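Wednesday, glue bench
Starch paste, batch 12, and the Tanoli paper problem

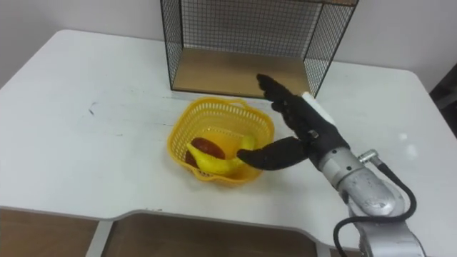
White table with the mesh cage at the back, by the wall.

Started at 8:40, which the sign-in sheet will record as 8:30.

Purpose of today: find out why the endpapers on the Woltar ledgers keep cockling when the ones on the Arport account books, done with the same paste by the same hands, lie flat as a pond. Last week's theory was humidity. The week before, it was the brush. I would like to get to a theory that survives lunch.

Paste, batch 12. Wheat starch, the ordinary tin, one part to five of water by volume. Soaked it for an hour, then cooked it in the double boiler, stirring the whole time. The recipe card says "stir until translucent," a phrase written by someone with better light than ours. I went to 29 minutes, at which point it was pulling off the spoon in a sheet and had gone the color of dishwater. Called it done. Cooled under a circle of wax paper so it wouldn't skin, and it skinned, but only at the rim where the paper was cut too small. Cut by me.

Sieved three times through the horsehair. Lumps in the first pass, a few in the second, none in the third that I could find. Thinned half to the thickness of cream for the endpapers and left the other half stiff for spines. Jars labeled, with masking tape, on the jar and not on the lid. We have been over this.

Test strips. Cut twelve strips each from the Tanoli text paper and the old Skorkton stock, half with the grain and half across it. Marked the grain direction in pencil on every one before cutting, having once spent an afternoon wetting corners to find out what I already knew. Pasted each strip to a scrap of cover board, put it down with the bone folder through silicone release paper, and left it between blotters under 6 pounds of scrap iron.

Results at noon, too early, but I looked:

Skorkton, with grain: flat.
Skorkton, across grain: slight pull at the ends, would be fine in a book.
Tanoli, with grain: small ripple along one long edge, on all of them.
Tanoli, across grain: like a potato chip. One had lifted off its board entirely and was lying there with its feet in the air.

So the humidity is excused, and I owe the brush an apology. The Tanoli expands a great deal more when wet than the Skorkton does. I measured it to be sure: a 64 mm strip cut across the grain, pasted, and left to relax for six minutes grew by a bit over a millimeter and a half. The Skorkton grew by less than I can read on that ruler. A millimeter and a half is nothing on a bookmark. On a full ledger leaf it's enough to make a small mountain range at the hinge.

The Woltar endpapers were cut from Tanoli. The Arport ones were cut from the last of the Skorkton, as I found out by reading the job tickets, a resource available to me this entire time.

Afternoon. Tried three ways around it.

First, relaxing time. Pasted the Tanoli and let it sit before putting it down, so it would do its growing on the bench instead of on the book. One minute: rippled. Three minutes: better. Six minutes: nearly flat, though by then the edges were starting to dry and needed a touch more paste, and the touch more paste brought back a touch more ripple. Misting the back of the sheet first helps. Eight minutes with a mist is the best so far.

Second, a mix. Two parts paste to one part PVA. Less water going in, less growing. It lay down beautifully and I was pleased with it for the ten minutes it took me to remember that the Woltar job is written up as reversible adhesive only. Strips kept for reference. Mix thrown out. The brush got washed straight away, unlike the last brush to meet PVA in this room, which is now a paperweight.

Third, drier paste, applied thin. Worked on small strips and failed on a full leaf, where it grabbed before I could get the far corner down. Possible with two people and a good deal of trust.

Going with the first. Procedure for the remaining Woltar volumes, until somebody finds a better one:

Mist the back of the leaf, light and even. Wait two minutes.
Paste from the center out, thin cream consistency.
Wait six more. Use the timer, and do not go for coffee.
Check the edges, re-wet with the small brush only where dull.
Put down from the hinge toward the fore edge, release paper on top, bone folder at a low angle.
Blotters both sides, boards, weight. Change the blotters at twenty minutes, again at an hour, and last thing before leaving.
Leave overnight. This includes not opening it to see.

Grain runs head to tail on everything, always. The two volumes that went worst last month turn out to have one endpaper each with the grain running the wrong way. I checked by tearing an offcut and it tore like a saw. I'm fairly sure I cut those. The handwriting on the ticket is certainly mine.

Full-size trial at 3:15 on a dummy with Woltar dimensions. Front endpaper by the new procedure, back endpaper the way I've been doing it. Into the press together. Will open tomorrow.

Supplies. Blotters are down to the stained ones. They still work but I don't like putting them next to anything white. The silicone paper has another week in it. Starch is fine. The good bone folder is missing again and I've been using the one with the chipped tip, sanded down with 400 grit, and it now has a nicer edge than the good one ever had. I'm not advertising this.

To ask Tanoli: do they make the same shade in a heavier weight, and do they publish a wet expansion figure. I suspect I'll be told it's a fine text paper, and it is.

Also, the stiff half of batch 12 smelled slightly of bread at four o'clock. Fridge. Three days at most, then out, regardless of how good it looks.

Thursday, added in the morning: opened the dummy. Front flat, with one faint wave at the tail you have to tilt to the window to find. Back endpaper cockled top to bottom. Stuck both halves in the sample drawer under W. Starting on the next Woltar volume after the blotter order goes in.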